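4.2 Instanztrennung im Regal

Beim Thema Instanztrennung muss ich etwas ausholen, denn hier haben wir am längsten gesessen. Unsere Greifplanung in Cliladeck bekommt von der Wahrnehmung eine Maske pro Packung und rechnet daraus zwei Kontaktpunkte aus, einen links, einen rechts. Solange die Maske stimmt, ist das fast schon langweilig einfach. Stimmt sie nicht, plant das System munter einen Griff um zwei Packungen gleichzeitig, und dann hilft auch der schönste Regler nichts mehr.

Am meisten Ärger machen gleiche Produkte direkt nebeneinander. Der Detektor, den wir aus Kolev übernommen haben, trennt nach Farbe und Kontur – und wenn die Nachbarn dieselbe Farbe und dieselbe Kontur haben, verschmilzt er sie gern zu einem breiten Klumpen. Abbildung 3 zeigt so einen Fall aus unseren Egosequenzen, auf den ich in diesem Abschnitt immer wieder zurückkomme.
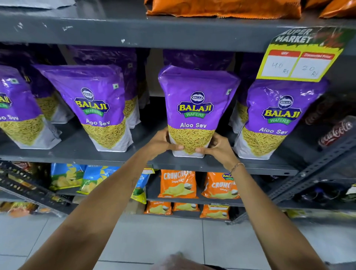 Abbildung 3: Beidhändiger Griff an einer Packung Aloo Sev zwischen gleichen Nachbarpackungen. Die rechte Nachbarpackung ist oben teilweise vom Preisschild verdeckt.

Mir gefällt das Beispiel, weil so vieles zusammenkommt: Die Hände liegen unten links und unten rechts an der Packung, dahinter steht noch eine zweite Reihe in derselben Farbe, und das Preisschild bringt mit »40 Rs« und »20 Rs« auch noch handgeschriebenen Text ins Spiel, auf den unsere Texterkennung überhaupt nicht vorbereitet war (die erste Version wollte Preisschilder allen Ernstes als Produktkante verwenden!). Wir nutzen jetzt die Hände selbst als Hinweis. Studa schätzt pro Hand die Kontaktfläche, und der Bereich zwischen beiden Flächen dient als Startpunkt für die Maske. Von dort wächst sie nach außen, bis der Schriftzug ein zweites Mal auftaucht oder die Tiefe springt.

Trainiert haben wir auf 1000 Sequenzen, getestet auf 400 weiteren. In 62 Testsequenzen hatte der alte Detektor Nachbarpackungen verschmolzen, mit der handgestützten Variante waren es noch 22. Ich hätte mir ehrlich gesagt mehr gewünscht, aber die verbliebenen Fälle sind auch fies: Meist verdeckt eine Hand genau die Naht, die wir bräuchten.

Lionel Haslam hat vorgeschlagen, in solchen Fällen ein paar Bilder zurückzugehen und die Maske von dort nach vorn zu tragen. Das läuft inzwischen als Zusatzmodul in Brotus, kostet aber Rechenzeit und ist in den Zahlen oben nicht enthalten. Die Ergebnisse dazu stehen in Abschnitt 4.3.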